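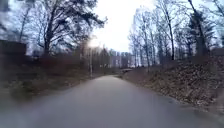
## Keeping an asphalt path in good condition

I look after the path and the grass beside it in Mellasside, and these are my habits for the cold half of the year.

**Sweeping.** I use a stiff broom and go always from the middle to the sides. Wet leaves should not stay over Sunday, they become slippery very quickly. The leaves go under the shrubs, where they do good work as mulch.

**The grass side.** Grass likes to creep over the asphalt. Twice a year I cut it back with a half-moon edger – a flat spade is also possible, but the line will be less straight. Leave the dead stems until spring if they do not hang over.

**Branches.** Look up also! Small dry twigs I cut with a pole saw. Thick limbs over a path are work for a professional.

**Green film.** Warm water, a little soft soap, 30 minutes of waiting, then brush. I do not use a pressure washer, it takes out the small stones.

**Ice.** Sand or fine grit, thin layer. Salt is hard for the roots. In March I sweep the grit together, wash it in a bucket and keep it dry for the next winter.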